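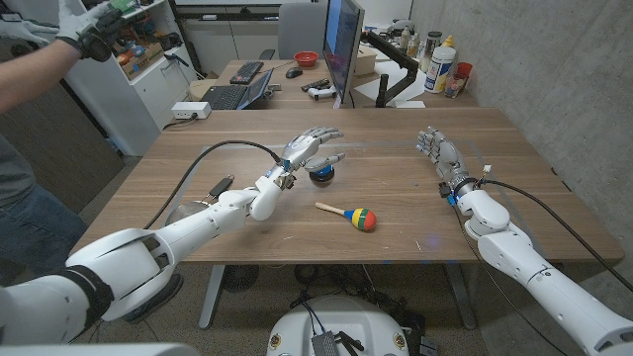

Figure 1. Light brown wooden tabletop with the grain showing.

What a Coffee Mug Does to a Table: Comparing Finishes on Scrap Oak
Materials and Making, project report
Partner: Tarık Tekin

I grew up in a house where you got yelled at for putting a mug down without a coaster, so when we had to pick a topic I already had mine. I wanted to know which finish holds up best on a table people really use, with homework and soup and elbows and everything! Tarık wanted to do concrete. We flipped for it and I won (sorry, Tarık).

We got our wood from the offcut bin at Punance, the lumber place behind the bus station. It was all red oak, mostly stair tread ends, and some of it had old glue on the back that took forever to scrape off. We cut it into squares big enough for a mug and sanded everything by hand. I don't recommend sanding oak in a dorm kitchen. My roommate is still finding dust in the toaster.

The finishes were Sulluvex, a hard oil you wipe on with a rag, and Onditz, a water-based varnish you brush on. We also left a few squares bare so we'd have something to compare against. The oil got 2 coats and so did the varnish. The Sulluvex smelled like salad dressing and took all night to stop feeling tacky. The Onditz dried so fast that I left brush lines in the first coat and had to sand it back and start again, and that's where our first week went.

For the mug test we filled the same mug with hot coffee, wet the bottom, set it on the square and left it for 8 minutes. Then we wiped the square, waited until the next day and looked at it under a desk lamp held low to the side. The low light matters a lot. Straight down, half the rings were invisible, and then you tipped the lamp and there they were.

The bare oak was a disaster, as you'd guess. Oak has a lot of tannin in it, and one of our squares also got touched by wet steel wool, so now it has a blue-black smudge that won't come out. The oiled squares got a faint pale ring that mostly faded when we rubbed in a bit more oil. The varnished ones had no ring at all, except for one where my brush had skipped a spot near the corner. Water found that spot right away and lifted the edge of the film.

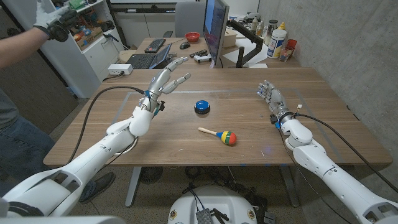
Scratches came out the other way around, and I didn't see that coming. We dragged a key across each square with a bag of rice sitting on top of it so the weight would stay the same. The oil scratched more easily, but you could rub the mark out with a rag. The varnish took more to scratch, and then it left a white line you can't fix without sanding the whole thing. Tarık says this is the real argument for oil, and we had a pretty long disagreement about it on the bus.

We also asked people in the lounge at Shiferaw Hall to run a hand over the squares with their eyes closed and pick a favorite. Most went for the oil. One guy picked the bare oak and said it felt "honest like a boat." I wrote it down anyway.

Things I'd change: we should have weighed the squares before and after to see how much water went in, and I'd use a fresh mug ring on the same square over and over, like a real table gets. I'd also have kept the lid on the varnish. Half the can skinned over by Tuesday and we had to strain the rest through an old sock.

I used the leftover Sulluvex on my desk. It needs another coat near the window, and I still use a coaster.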